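**Bowls in the dish rack: tilted or stacked?**

**akua_sarpong**
Settle this for us please! I've got a steel rack on the worktop and I say every bowl gets propped on its side. The other half just piles them up. My orange diamond one, done properly: 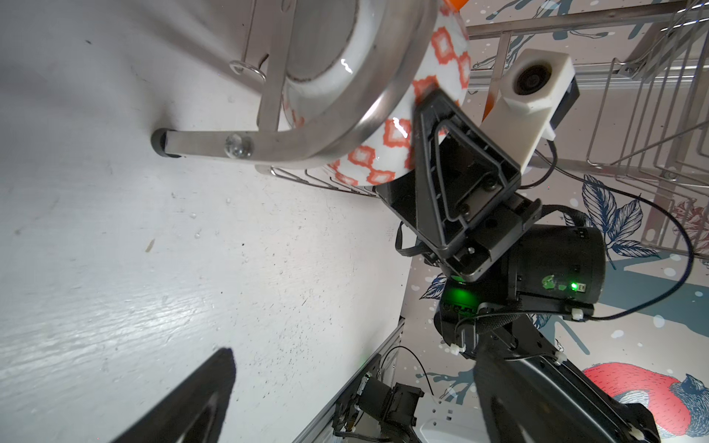
*Tilted, foot ring showing. Lovely.*

**FraukeT**
Team tilt! Water sits in that foot ring otherwise and then dribbles down your sleeve when you put it away (every single time). Is the rack a Likeck?

**akua_sarpong**
Stondska, I've had it 4 years. The rubber feet are brilliant, it doesn't skid about at all.

**valente_mugs**
Disagree, sorry. If you've got a small kitchen you haven't room to tilt everything. I nest mine, leave them overnight and they're fine by breakfast.

**akua_sarpong**
Fine by breakfast?! Mine are still damp in the middle at lunch. Look at this lot:
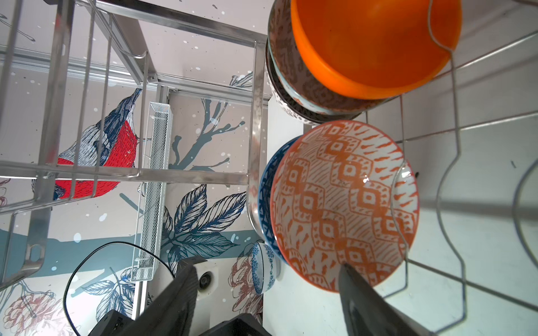

*Big orange one over two others, and the navy one tucked in behind the diamonds*

**valente_mugs**
Looks all right to me! Love the little one with the blue flowers, by the way.

**FraukeT**
No no, three deep is too many. Two at a push, if the sizes are different enough to let some air in. Or just use a tea towel?

**akua_sarpong**
Tea towel is a whole other row in this house, Frauke.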